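Derkinine is a small research group that works on one question: how can a two-armed robot learn to clear and sort a lab bench without being told where everything is? We build the method, we run it on real arms, and we publish what we find, including the runs that fail.

## How we started

The group grew out of a contract job for Ackroyd, a testing lab that wanted its benches put back in order between shifts. The first version was a fixed program. Each item had a set place, and if a beaker had been moved by the width of a finger, the program missed it. Lionel Mellor wrote that program and was also the one who argued for dropping it. He now leads the method work.

After the contract ended we kept going on our own, first in a shared unit and then in the space at Solturwood where we are today. Ackroyd still sends us lists of the items its technicians handle most, and we still use them when we choose what to put on the table.

## What we work on

Our method is called Atach. It is a way of training one policy for both arms from demonstrations, with an added step that we call the hand check.

In most training of this kind, a person guides the arms through a task many times and the policy learns to copy the motion. That works well when the object is easy to see. It works less well with clear glass on a brown table, where the outline of a cup may be a few faint highlights and nothing more. Our early policies would reach for the tray every time and ignore the glass beside it.

The hand check deals with this in a simple way. Before an arm closes its gripper, the policy has to predict what the other views should show if the object is really there. If the prediction and the views disagree, the arm backs off a short way and looks again. It costs time on every grasp. We think the trade is worth it for lab glass, and we're less sure about other kinds of objects.

We also changed how demonstrations are picked. The first set had 3766 recorded runs, and we trained on all of them. Many were near copies of each other. We now keep 1637, chosen so that the tray, the rack and the glass turn up in different spots and at different angles. The policy trained on the smaller set did better in our tests than the one trained on everything — mostly on the small glass pieces, which were the weak point before.

## What we have found so far

A test block is 30 trials with the same policy and a new layout each time. We run five blocks before we write down a result. One person sets the table and a different person scores the trial, and the scorer isn't told which policy is running.

With the hand check on, the arms pick up clear items more often than with it off, and they knock fewer over. With opaque items there is little difference. Thin items are still hard. A rod lying across a rack is often taken by the wrong end, and a rod standing in a beaker tends to bring the beaker along with it. We don't have a fix for either.

Handing an item from one arm to the other is the part we are working on now. The policy can do it, but the second arm waits too long, and about half of our failed trials end with both arms holding still until the time limit.

## How we work

The team is small, so everybody does some of everything. People who write training code also set tables and score trials. We keep a written log for each block, and a trial is never removed from the log once it has started, even if a cable comes out halfway through.

We don't clean up the table for a better result. Scuffs and smudges stay, and the lighting is whatever the room has that day. A policy that needs a spotless surface wouldn't be of much use to the labs we have in mind.

## Working with us

We take on a few outside projects each year. The best fit is a lab with a bench task that is dull, frequent and done with ordinary items — racks, trays, beakers, cups. We will ask for the items themselves, a person who knows the task well, and permission to publish the results.

Students can join us for a term. The next group starts in April. No robot experience is needed, but you should be comfortable writing code and keeping careful notes.

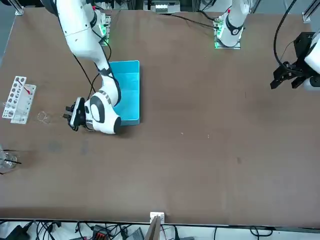
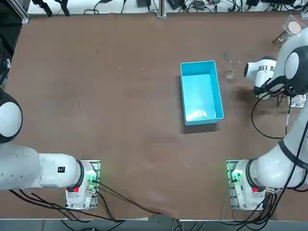

Both arms at the bench, with the blue tray between them.

Solturwood, 19/03/2023

The layouts we use on this table, including where we place the tray and the glass, will be released with the Atach write-up, along with the scoring sheet and the full trial logs. Labs that would like to try the layouts on their own arms before then can write to Lionel Mellor at the Solturwood address. Please say which arms and grippers you use and how many camera views you have, as the hand check needs at least two.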